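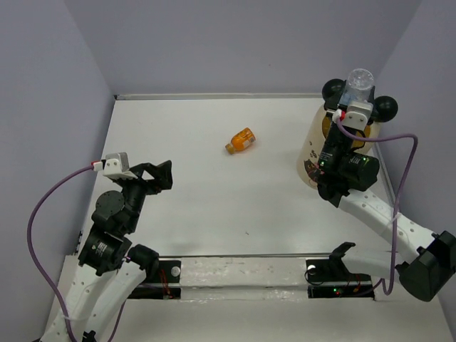 Feb 6, 2022. N. Frimpong. Small containers, table work, continued from p. 91.

Spent the day on the orange bottle and the eared cup. The plan from last time was to settle how the two get stored and set out, write it down once, and stop arguing about it at the start of every session.

Cup first. It's the big translucent beige one with the black cartoon print and the round black ears near the top. The clear lid piece was with it. I had the lid down on the sheet as a separate item and Igwe had it as part of the cup, so the sheet and the shelf never agreed. Changed it: cup and lid are now a single line, with a note that the lid sits on top when the cup goes away. If somebody wants it off for a session they write that down.

Ears are the problem in storage. The cup doesn't go into the narrow Kundotholm bin straight on. It goes in if you turn it so the ears run corner to corner, and then it catches on the way out. Tried it a few times and gave up. Moved it to the open shelf, second from the bottom, with nothing stacked on it. The narrow bin can take the bottles.

Washed the cup by hand in the sink with a little Jestness and a soft cloth. Kept the green pad away from the print. Went around the base of each ear with a cotton swab and got some gray out of there. Rinsed, left upside down on the rack over lunch. Print looks the same to me as it did this morning, but I wouldn't put it through anything hotter.

Bottle next. Small, orange, translucent, pale label band, cap on. We've been calling it three different names in the notes: pill bottle, orange bottle, small bottle. It's "orange bottle" from now on. I went back and fixed the entries for February but left the older ones alone.

It rolls if you lay it on its side on anything that isn't level. The white table is close enough to level in the middle that it stays where you put it. Toward the near edge I'm less sure. Put the short spirit level down there and the bubble sat slightly off, then moved the level over and it looked fine, so it may be the level. Igwe has a better one at home and will bring it. 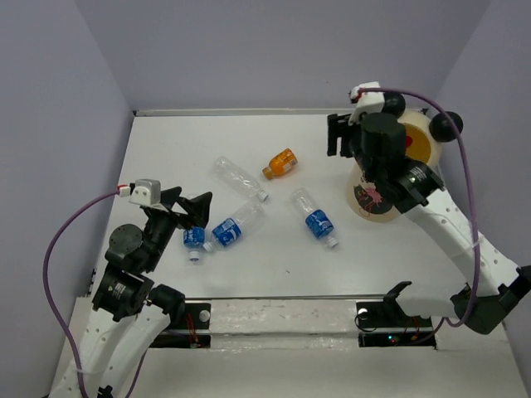

Table surface. Wiped it down twice, once with plain water and once with a weak Jestness mix. The small dark mark near the middle is still on the list. I don't want to go at it with anything abrasive and end up with a dull patch on white. Next thing to try is a plastic eraser, and after that I'd leave it. There's a tiny dark speck on the back wall too. Leave that for the next time the walls get wiped.

Clean cloths are in the drawer under the sink. The old yellow one went in the trash.

Layout. What we agreed on, for the sheet:

Cup goes far right, upright, lid on.
Bottle goes on its side in open space, away from the cup.
Nothing else on the surface. No pens, no tape, no coffee.

I had written exact distances for all of this and then crossed them out. We don't need them yet and they make setting up slow. A few light pencil ticks would do if we ever want to repeat a layout closely, but that means more marks on the table, so ask first.

Labels. Printed new ones for the shelf on the Tandside. The first strip came out with the text shifted left and half of "cup" missing. Took the cartridge out, put it back, second strip was fine. The cartridge is getting low and there's no spare in the cabinet. Shelf labels are on. I didn't label the cup or the bottle themselves, since the adhesive leaves a ring on plastic and I've cleaned off enough of those.

Weighed the tray the spare caps live in, 235 g with everything in it. Only writing that down because the last entry had it blank. Two of the spare caps have split skirts and should go. I left them in until Igwe has looked.

Time: setup and cleaning took most of the morning, labels the rest of it, shelf after lunch. Stopped at 7, later than I meant to.

Open items:

Better level from Igwe, recheck near edge of table.
Eraser on the dark mark.
Tandside cartridge, order one.
Split caps, keep or toss.
Retype the item sheet. My handwritten version is clipped inside the back cover and has the cup line corrected in blue. The typed version on the wall is the old one, so don't use it.

NF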